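Cornarell Institute
Manipulation Learning Group, Plelberg

Call for Participants: Hand-Held Gripper Demonstrations

The Manipulation Learning Group invites adults to take part in a paid study at its Plelberg site. Participants will perform short tabletop tasks with a hand-held gripper, and the recordings will be used as training examples for the Ekier learning system. Sessions begin in October 2018.

No background in robotics is required. The group holds 2397 usable demonstrations at present and seeks a further 600, with preference given to people who have not used the equipment before.

Participants work standing at a table and handle everyday items such as cups, glasses and small lightweight objects. A small camera is worn on the head during recording, and the gripper carries a printed marker for tracking. Each person attends two sessions, scheduled on separate days. Training is given at the start of the first session, and rest breaks may be taken at any time. 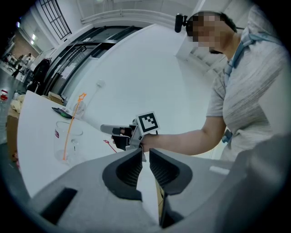
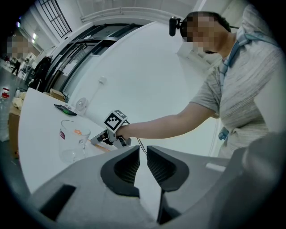

Participation and Eligibility

Applicants must be at least 18 years of age, able to stand and use one arm freely for the length of a session, and able to follow spoken instructions in English. Both left-handed and right-handed applicants are welcome. Persons with an injury to the hand, wrist or shoulder are asked to wait until they have fully recovered before applying.

Short sleeves are preferred. Rings and bracelets must be removed before recording. Faces are blurred in all material released outside the group. Written consent is obtained before the first session, and participants may withdraw at any point without losing payment for time already completed.

Payment is made by bank transfer after each session. Travel within Plelberg is reimbursed on presentation of a receipt.

How to Apply

Application forms are available at the front desk of the Khokhar Building and should be returned there in a sealed envelope marked "Ekier Study," to the attention of Razia Warraich, Study Coordinator. Applications will be reviewed in the order received. Enrollment closes at the end of February.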